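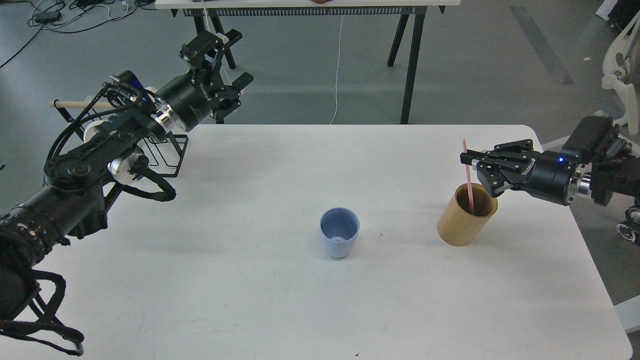 Well, the drinks table is back, and we could not be happier to say so! After a long winter of making do with whatever was in the cupboard, the Hepburn Street reading room will be serving something to sip again at the spring open afternoons, starting in the last week of April and carrying on for as long as the weather (and the ice machine) holds up.

Those of you who came in past years will remember the ginger and lemon cordial from Triletti, and yes, it's coming back, along with a new pear one that a few of us have been trying at home and getting rather attached to. It is sweeter than the ginger, so go easy at first — you can always top it up. Jitora is sending over loose mint tea as well, which we'll make in the big pot and let cool in the back kitchen.

We have 50 cups of our own, and that's plenty for a quiet afternoon but a tight squeeze when the story hour lets out, so if you have a favorite cup at home, please bring it along. Any kind will do. Put your name on the bottom with a bit of tape, as two very similar mugs went home with the wrong families last time and it took until summer to sort them out. Straws are in the jar by the window, and we'd love it if you'd rinse the reusable ones and put them back.

Drinks are free for members and children, and there's a saucer for change if you'd like to chip in. Last year's saucer came to $1094 over the season, which paid for the new Stumomia lamps in the corner by the atlases — do go and sit under them if you haven't yet, they're lovely on a gray day.

Doors open at 4, and the kettle goes on shortly before.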